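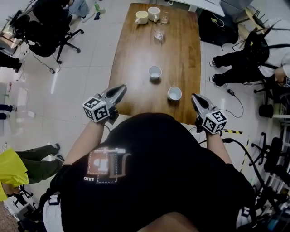 The old salt town of Clemport sits on a low spit of land, and for most of its history the only dry way in was a causeway of 112 stone slabs. The slabs are still there. Most of them are under the modern footpath now, but at the seaward end there is a stretch where the path gives out and you walk on the originals, which have a groove down the middle from cart wheels.

I went in August and stayed two nights. The bus from Jestow takes 40 minutes and drops you at the landward gate, which isn't a gate anymore, just two square towers with a road between them. The left tower is closed. The right one has the museum ticket desk and a set of stairs to the top of the wall.

The wall is the reason most people come. It was started as an earth bank with a timber fence, and it was rebuilt in stone after a raid in which the salt stores were burned. The town paid for the work itself with a tax on every cart that left loaded. According to the panel in the tower, that took 107 years to finish, and you can see the joins. The stone on the north side is small and rough. By the time they got around to the harbor side they were using large cut blocks and had enough money to put a carved molding along the top.

You can walk almost all of it. One section above the fish market is fenced off, so you come down a ladder-steep flight of steps, go past the market and climb back up on the other side. Wear proper shoes.

Inside the walls the streets are narrow and mostly run parallel to the harbor. The salt merchants built along the highest one, Villa Street, and their houses have tall doors at street level where the sacks went in. The family lived upstairs. A few of the cellars are open to visitors in summer, and I'd pick the one at the far end of the street, where the drainage channels in the floor haven't been covered over.

The church is plainer than I expected. It lost its roof in a storm and was given a flat wooden ceiling as a stopgap, and the stopgap has lasted. There is a list of harbor pilots painted on the south wall, with the last names added in a different hand.

Salt making ended when the channel silted up and the barges could no longer reach the pans. In 1,814 households, according to the town's own count at its peak, nearly every adult had some part in the trade. Two generations later most of the houses on the east side were empty. The pans are a bird reserve now, and there is a boardwalk out to a hide.

Practical notes. The wall opens at 9 a.m. and the last entry is at 5 p.m. There are 249 steps if you do the full circuit plus both towers – the desk has a leaflet with all of this on it. I ate twice at the Praltent, by the harbor steps, and had the mussels both times. The return bus was full, so buy the ticket for that before you go up on the wall.

I didn't get to the lighthouse. It's another three miles along the spit and the tide was wrong both mornings.

Contact | © Aravind Amin | Back to top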